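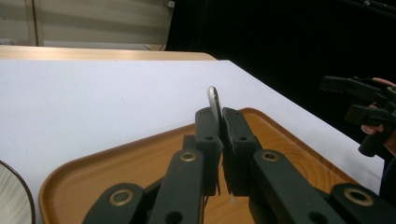 ## 3 Material und Aufbau des Gedecks

### 3.1 Tisch und Tablett

Das Einzelgedeck, wie es in der Vorstudie von Telivell verwendet wurde, besteht aus einem Tablett, einem flachen Teller, einer Schale und einem Löffel. Wir haben diese Zusammenstellung übernommen und das Besteck nur in den Ergänzungsdurchgängen variiert. Gläser und Tassen wurden nicht berücksichtigt. Sie werfen eigene Fragen auf (Füllhöhe, Henkelrichtung), die Ferraro in seiner Arbeit zum Frühstücksgedeck gesondert behandelt hat.

Gearbeitet wurde an einem Tisch mit weißer Auflage. Eine ungemusterte Fläche hat sich in der Vorstudie bewährt, weil die Kante des Tabletts dort auch bei flachem Blickwinkel gut zu erkennen ist. Mit der früher verwendeten karierten Decke gab es bei der Auswertung regelmäßig Streit darüber, ob das Tablett parallel zur Tischkante lag.

Das Tablett ist rechteckig, flach und hat abgerundete Ecken. Die Innenfläche zeigt eine orangebraune Holzmaserung, deren Linien in leichten Bögen verlaufen, der umlaufende Rand ist erhöht (Abb. 2). Für die Beschreibung der Ablageorte teilen wir die Innenfläche in ein linkes und ein rechtes Feld sowie einen Randstreifen ein. Der Randstreifen beginnt am Fuß des erhöhten Rands. Die Eckrundungen zählen immer zum Randstreifen, auch dort, wo ein kleines Geschirrteil noch eben liegen könnte. 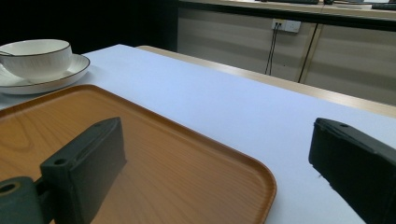 Eine feinere Einteilung in Quadrate wurde erwogen und verworfen. Bei einem Tablett dieser Form entstehen an den Ecken Restfelder, die kaum je belegt werden und in der Auswertung nur leere Spalten erzeugen. Lindqvist schlug vor, die Maserung selbst als Orientierung zu nutzen, da sie sich in Bögen über die Innenfläche zieht und von vielen Personen beim Ausrichten des Bestecks offenbar mitgelesen wird. Wir sind dem nicht gefolgt, haben aber die Richtung des Löffelstiels relativ zur Längsseite des Tabletts notiert, womit die Frage später noch geprüft werden kann.

Der Glanz der Oberfläche verdient eine Bemerkung. Auf einer spiegelnden Innenfläche sind flache Gegenstände je nach Lichteinfall schlecht zu erkennen, und metallisches Besteck nimmt zusätzlich die Farbe des Untergrunds an. Wo die Lage eines Teils aus der Aufnahme nicht sicher zu bestimmen war, wurde »unklar« eingetragen und kein Feld geschätzt.

### 3.2 Geschirr

Teller und Schale sind weiß und tragen jeweils eine schmale dunkle Linie am Rand. Beide Teile werden im Ausgangszustand gestapelt bereitgestellt, die Schale auf dem Teller und der Löffel in der Schale. Diesen Stapel nennen wir im Folgenden *Satz*. Er steht links neben dem leeren Tablett, der Stiel des Löffels ragt über den Schalenrand hinaus (Abb. 3).

Die Aufstellung links folgt dem Raum in Vedgate, wo das Geschirrregal von der Ausgabe aus gesehen auf dieser Seite liegt. Ó Conaill hatte zunächst eine wechselnde Seite vorgesehen. Davon wurde abgerückt, als sich zeigte, dass die Teilnehmenden nach einem Seitenwechsel häufig noch einmal nachfragten, welcher Stapel gemeint sei. Für die Auswertung bedeutet die feste Seite, dass Aussagen über Links- und Rechtslagen nur für diese Anordnung gelten.

Der Löffel in der Schale ist aus weißer Keramik. Das ist für die Ablage nicht gleichgültig: Ein Keramiklöffel ist dicker als ein üblicher Suppenlöffel aus Metall und liegt mit dem gewölbten Teil auf, sodass der Stiel etwas ansteigt. Er dreht sich beim Ablegen leichter zur Seite. Wer ihn neben den Teller legt, muss ihn meist ein zweites Mal berühren, bis er gerade liegt, und viele lassen ihn deshalb gleich in der Schale. 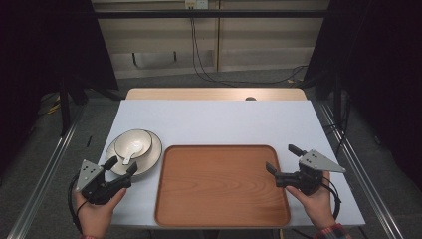
Wird der Satz als Ganzes auf das Tablett gehoben, sprechen wir von einer *geschlossenen Ablage*. Werden Teller und Schale getrennt abgestellt, liegt eine *offene Ablage* vor, unabhängig davon, wo sich der Löffel am Ende befindet. Barredo unterscheidet in seinem Schema noch eine Zwischenform, bei der die Schale kurz neben dem Tablett abgestellt und dann auf den Teller zurückgesetzt wird. Im Endzustand ist sie von der geschlossenen Ablage nicht zu trennen. Wir führen sie nur in der Spalte »Bemerkung«.

Bei der offenen Ablage ist der Platz auf der Innenfläche die wichtigste Einschränkung. Der Teller soll vollständig auf der ebenen Fläche stehen. Liegt sein Rand auf dem erhöhten Tablettrand auf, so kippt er beim Anheben des Tabletts zur Mitte hin und schiebt die Schale vor sich her. Solche Lagen wurden als *aufliegend* markiert, auch wenn der Teller beim Tragen nicht verrutschte.

### 3.3 Protokoll der Ablagen

Jede Zeile des Protokolls entspricht genau einem abgelegten Teil. Eingetragen werden das Teil, das belegte Feld, die Art der Ablage und, beim Löffel, die Richtung des Stiels. Ein Teil, das zwei Felder überdeckt, wird dem Feld zugeordnet, in dem sein größerer Anteil liegt. Beim Löffel gilt der gewölbte Teil und nicht der Stiel.

Insgesamt entstanden fast 3.000 Zeilen. Nach Abzug der doppelt erfassten und der abgebrochenen Durchgänge gingen 2.873 in die Auswertung ein. Abgebrochen wurde ein Durchgang, wenn ein Teil vom Tisch fiel oder wenn das Tablett selbst vor der letzten Ablage verschoben wurde. Das Verschieben nach der letzten Ablage galt als zulässig, denn viele rücken das fertige Tablett noch einmal an die Tischkante heran.

Die Zuordnung nahmen 2 Personen unabhängig voneinander vor (Layug und Lindqvist). Abweichungen betrafen vor allem die Schale, wenn sie nahe am Randstreifen stand. Als Regel wurde nachträglich festgelegt, dass für die Schale der Standring maßgeblich ist und nicht die weitere Öffnung darüber. Die bereits kodierten Zeilen wurden danach noch einmal durchgesehen. Die Erfassungstabelle wurde in Romix geführt; die Feldnamen entsprechen denen der Manalo-Liste, damit beide Bestände zusammen ausgewertet werden können.

Nicht erfasst ist die Zeit zwischen zwei Ablagen. Sie hängt stark davon ab, ob eine Person das Gedeck im Stehen oder im Sitzen vorbereitet, und dafür reichte die Zahl der sitzenden Durchgänge nicht aus.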